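Speaker notes — "Teaching a gripper to pack a steamer"
Student project evening, Hevby school robotics club
Heiðrún Bundgaard, 2020-11-08

Slide 1. Say good evening, thank Bisgaard for lending us the hall. Ask who has cooked dumplings at home. Wait for hands.

Slide 2. The task. Pupils chose it themselves in July: the arm must move soft things between a tray and a steamer without squashing them. Explain that the green squares help us to put everything back in the same place before each try.
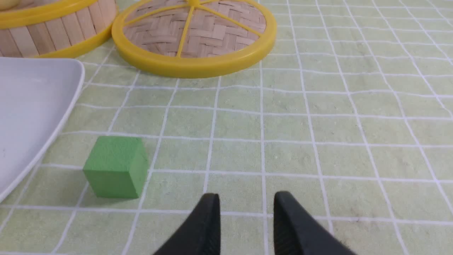 Wrist camera view: green cube, tray, steamer and lid.

Slide 3. How we collect tries. Two pupils work together, one drives the arm and the other writes the log. We have 346 tries in the log now. The first plan said 4,000 and I must admit this was my mistake — I forgot that pupils also have homework. Pause here, people usually laugh.

Slide 4. Why round things are difficult. A cube has flat sides and the fingers like flat sides. With a round piece, a small error to the left or right means that it rolls away.
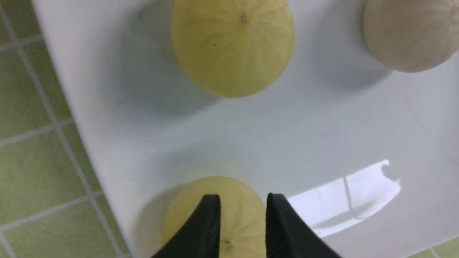 The pupils' answer was to open the fingers wide, come down slowly and stop before closing. Flutura, our program for the arm, has a setting for this stop. Show the setting if the laptop is awake.

Slide 5. Shiny surfaces. Speak slowly, this part is new for most of the parents. White plastic or china gives bright spots, and the program can take a bright spot for an object.
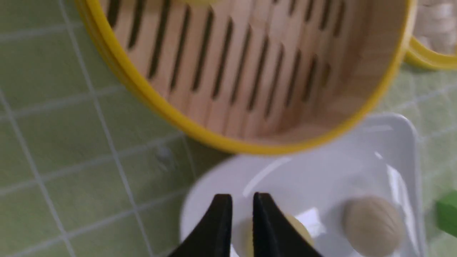 Fingers at the plate, yellow-rimmed steamer behind.

Ask the room what they would change first: the lamp, the plate or the program. Take two answers only.

Slide 6. What we do next. Half of the group wants to try a matt tray, the others want to teach the program to ignore the glare.
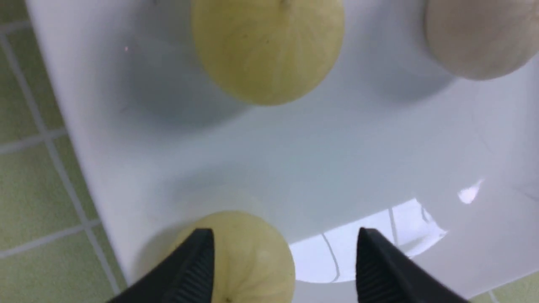

I let them do both and compare in the spring. Mention the Brenico prize for school projects, the form is on the table by the door.

Questions, ten minutes. If nobody asks, call the pupils to the front and let them tell about the log.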